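Projektbericht: Die Siedlung, die keine Retrospektive bekommt
Seminar Baugeschichte der Nachkriegszeit, Sommersemester

Worum es ging

Ich gebe zu, dass ich das Thema am Anfang nur genommen habe, weil die spannenden Sachen schon weg waren. Bauhaus weg, Brutalismus weg (natürlich!), und übrig blieb auf der Liste die Zeile "Wohnsiedlung Wiravgate, Hausgruppe Nord". Ich wusste nicht mal, dass die Siedlung einen richtigen Namen hat, bei uns heißt sie einfach "die Treppen", und ich bin als Kind bestimmt hundertmal mit dem Rad daran vorbeigefahren.

Wiravgate liegt am Hang oberhalb der alten Gießerei und besteht aus 68 Reihenhäusern, die wie Stufen übereinander sitzen, jedes ein Stück nach hinten versetzt. Das Dach vom unteren Haus ist die Terrasse vom oberen. Geplant hat das Ganze das Büro Widmer, über das in den gängigen Architekturführern genau gar nichts steht. Meine Frage war also: Warum kennt man solche Bauten nur dann, wenn ein großer Name dranhängt, und was lässt sich herausfinden, wenn keiner dranhängt?

Archiv, erster Teil

Ich hatte mir das so vorgestellt: hingehen, Mappe aufschlagen, fertig. Im Stadtarchiv liegen unter dem Stichwort Wiravgate aber 203 Blätter, und zwar in der Reihenfolge, in der sie irgendwann mal abgegeben wurden. Grundrisse neben Rechnungen für Kies, dazwischen ein Briefwechsel über die Farbe der Garagentore. Den fand ich übrigens großartig, der zieht sich über mehrere Monate und wird immer gereizter.

Zwei Nachmittage habe ich nur sortiert. Danach war wenigstens klar, dass es drei Planungsstände gibt. Im ersten hatten die Häuser noch spitze Dächer und standen brav in einer Reihe. Erst im zweiten kommt die Treppung, und im dritten fallen die geplanten Gemeinschaftsräume weg, wohl aus Kostengründen. Belegen kann ich das mit den Kosten leider nicht, im Protokoll steht nur "entfällt".

Geblieben ist mir vor allem der Gedanke, dass Widmer die Möbel mitgeplant hat. In den Schnitten vom zweiten Stand sind überall Ablagen und Sitzbänke eingezeichnet, ganz schlicht, lange gerade Linien, dicke Platten. Gebaut wurde davon fast nichts, aber ich gucke seitdem jedes Möbelstück anders an.
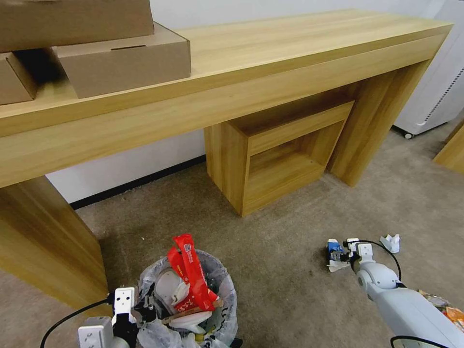 Vor Ort

Im Mai war ich dann endlich oben. Von unten sieht Wiravgate ziemlich abweisend aus, viel Beton, wenig Fenster, und ich hatte ehrlich gesagt ein bisschen Sorge, dass mir mein eigenes Projektthema nicht gefällt. Oben dreht sich das komplett um! Man steht auf den schmalen Wegen zwischen den Hausreihen, überall wächst etwas über die Brüstungen, und man schaut über das ganze Tal. Ich war um sieben Uhr morgens da und noch mal am Abend, weil ich das Licht vergleichen wollte, und am Abend ist es wirklich schöner. Die Wohnräume liegen alle nach Westen, im Grundriss hatte ich das zwar gelesen, aber verstanden habe ich es erst auf dem Weg.

Aufgemessen habe ich einen Treppenlauf und eine Terrassenbrüstung, beides von den öffentlichen Wegen aus. Die Brüstung ist höher als im Plan, vermutlich wurde sie später aufgestockt. Auf der Innenseite sieht man jedenfalls eine Naht im Beton. Mein Maßband war übrigens zu kurz für den Treppenlauf, ich musste in Etappen messen, also bitte die Angaben im Anhang mit etwas Nachsicht lesen.

Die Sache mit Grondus

Parallel dazu habe ich mir Grondus angeschaut, die Nachbarsiedlung auf der anderen Talseite. Die ist nur wenig jünger, viel größer (359 Wohnungen) und steht seit Jahren unter Denkmalschutz. Es gibt Führungen, ein Faltblatt und im Sommer ein Fest. Architektonisch finde ich sie ehrlich gesagt langweiliger, lauter gleiche Zeilen mit netten Balkonen. Aber Grondus hatte den Verein Ornitent, der früh angefangen hat, Pläne zu sammeln und kleine Hefte zu drucken, das erste gleich in 1000 Stück. Die lagen damals überall aus, und wenn man heute in Aufsätzen über die Gegend nachliest, wird fast immer aus diesen Heften zitiert.

Ob der Denkmalschutz direkt damit zusammenhängt, kann ich nicht beweisen. Ich halte es aber für ziemlich wahrscheinlich, weil die Begründung im Bescheid streckenweise genauso klingt wie das zweite Heft.

Was nicht geklappt hat

Das Modell! Ich wollte vier Häuser in Pappe bauen, um die Versetzung zu zeigen. Der Hang ist mir beim ersten Versuch viel zu steil geraten, weil ich die Höhenlinien falsch abgelesen habe, und beim zweiten hat sich die Grundplatte verzogen. Abgegeben habe ich jetzt einen Schnitt im Maßstab 1:100 und eine Isometrie, damit versteht man die Terrassen auch - nur anfassen kann man sie halt nicht.

Gespräche mit Leuten aus der Siedlung fehlen ebenfalls. Das wäre eigentlich das Nächste, was ich machen würde, zusammen mit der Frage, wo der Nachlass vom Büro Widmer geblieben ist. Im Stadtarchiv liegt er nicht, eine Anfrage beim Landesarchiv läuft noch. Wenn da etwas kommt, reiche ich es als Ergänzung zum Anhang nach.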